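## 4. Setting Up the Sorting Table

Applies to bench kits issued under the Perkgate parts program. Section 4 covers the layout of the bins and tray, the handling of small electrical parts, and the bin check at the end of a run. Read Section 3 (Table Assembly) first.

Revised 23 January 2021, H. Villaseñor.

### 4.1 Parts handled at this table

The sorting table is used for loose, low-voltage parts with leads attached. Typical stock is:

- push-pull solenoids with return spring
- short wire bundles, sleeved or taped
- twisted leads with connectors fitted

Do not use the table for bare circuit boards, batteries, or anything that leaks. Those items go to the Barnel cabinet (Section 7).

Hold a solenoid by its metal body. Do not lift it by the plunger or by the wire. The lead enters the body at the end opposite the plunger on the type stocked, and a pull at that point can break the joint where the break cannot be seen.
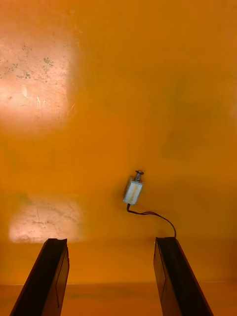 *Fig. 4-1. Push-pull solenoid, plunger end up. Note return spring and flat end disc.*

**Note:** Streaks or dust on the solenoid body are not grounds for rejection. A bent plunger, a missing spring, or a cut lead is.

### 4.2 Placing the bins

1. Wipe both table panels with a dry cloth. Check that the seam between the panels is level to the touch. If one panel sits higher, return to step 3.6 and reset the feet.
2. Set the tray at the center of the table.
3. Place two bins to the left of the tray, one behind the other, long walls parallel.
4. Place two bins to the right of the tray in the same manner.
5. Leave a hand's width between each bin and the tray.
6. Push each bin down at all corners. A bin that rocks has a warped floor and must be exchanged.

**Caution:** Do not stack the bins while parts are in them. The walls are shallow and leads will be pinched.
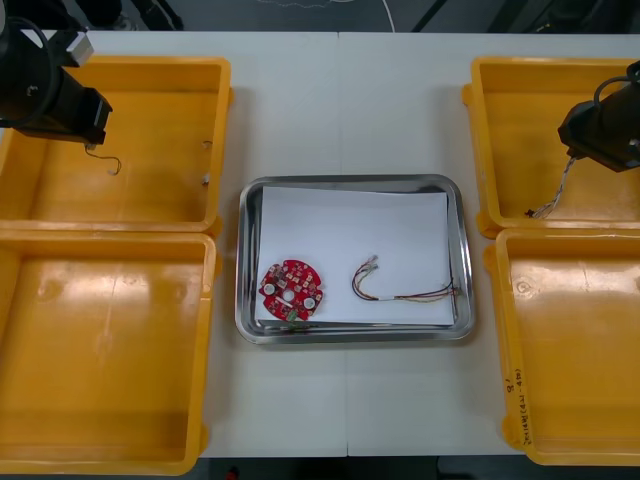
Bin marking is done by hand, in black permanent marker, on a wall and never on the floor of the bin, where parts will rub it off. Write the bin number first, then the stock code in parentheses. The front wall is preferred, as on the lower right bin. Vertical writing is acceptable if the characters are large enough to be read from the operator's side. Renew any marking that has become hard to read before the bin is used again. Use only Moser bin numbers from the list in Appendix B; the solenoid bins are 126 and 200, and the wire bins are 1263 and 1734.

Route any cable that crosses behind the table so that it does not hang over a bin or rest on the tray.

### 4.3 Loading the tray

1. Empty one Rollbridge bag into the tray. Do not mix bags.
2. Spread the parts by hand until no part lies on top of another.
3. Free tangled leads by moving the connectors. Do not pull on the conductors.
4. Set aside any part with a bare conductor showing. Bag it and mark the bag HOLD.
5. Record the bag number on the run sheet before the first part is moved.

### 4.4 Sorting

1. Move solenoids to the left bins. Fill the rear bin first.
2. Lay each solenoid flat with its lead extended. Do not wrap the lead around the body.
3. Move wire bundles to the right bins, one bundle at a time.
4. Lower each bundle into the bin until all of it is inside the walls, connectors included.
5. If a sleeve has slid along the bundle, leave it where it is. Sleeves are reset at the next station.

**Note:** The bins have a glossy finish and return a strong glare under overhead lamps. Glare can hide a thin lead or a loose end disc. Inspect each bin from two sides before calling it clear.
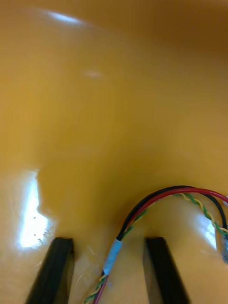
If the glare cannot be avoided from either side, dim the lamp nearest the table or turn the bin a quarter turn and look again. Do not cover the bin floor with paper or cloth. Small parts slip under the liner and are carried over into the next run.

### 4.5 End-of-run check

1. Confirm that the tray is clear.
2. Run a finger along the inside corners of the tray and each bin.
3. Compare the run sheet with the bin contents. Any difference is written on the sheet before the bins leave the table.
4. Close the run sheet and sign it.
5. Move the filled bins to the rack singly, using both hands.

**Caution:** Wash hands after handling dusty stock.

Bins are washed in May, in warm water with mild soap, and air dried. Solvent cleaners dull the finish and lift the marker. Questions on bin numbering go to Hermenegildo Villaseñor. For replacement bins, see Section 9.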